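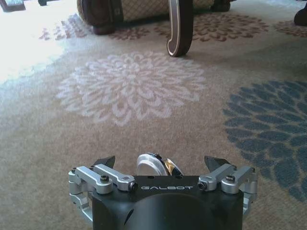 Features > Rooms We Love > Living Rooms

Let's Hear It for the Patterned Carpet
01/04/2018

For years the advice was the same wherever you looked: plain floor, plain walls, one brave cushion. I followed it myself, and I spent a decade staring at oatmeal. So I'm thrilled to say that pattern is back underfoot, and the formal living room is coming back with it.

Flowers are the place to start, and I mean big ones. Chrysanthemum shapes the size of a serving plate look wonderful on a speckled beige or tan ground, and a fine looped texture stops them from shouting. Small sprigs tend to turn to fuzz once you're standing up. Large medallions read from the doorway (and they hide crumbs, which my household appreciates more than I'd like to admit). 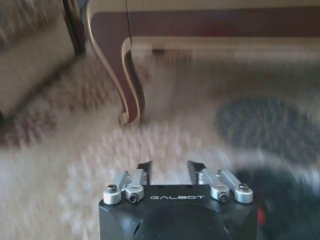 Carpet underfoot, and a spot of bright red.

Weavers have noticed. Piltano, a small mill I've followed since its first catalog, listed 98 floral designs last October, up from 10 when it opened. Filulport will recolor any of its medallions to match a fabric swatch, and I lost a whole afternoon to that, happily!

What goes on top? More pattern, please. Damask is a natural partner as long as you stay in one family of color. Golden beige and brown over tan is lovely, and a sofa with a scalloped back and a bit of carved dark wood at the arm can hold its own against any floor. 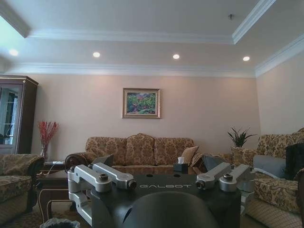 Then give the walls a rest. A pale peach or a warm cream lets everything below it breathe, and one good painting in a wide gold frame over the sofa does more than a dozen little prints. Try red branches in a clear glass vase if the corner by the cabinet feels dull. Crown molding deserves a few recessed lights nearby, with warm white bulbs. Cool ones turn beige gray.

Buy your sample big. Asamoah sends out pieces large enough to stand on, and you should leave one down for a week and look at it at breakfast and again with the lamps on.

Comments (3)

tanrugfan: We have the Jokari medallion in rust. Five years and two dogs and it still looks great.

Maple_St: Doesn't damask on floral get busy? My sister would faint.

okayhouse: Ordered 153 square feet for our den after reading this. Wish me luck!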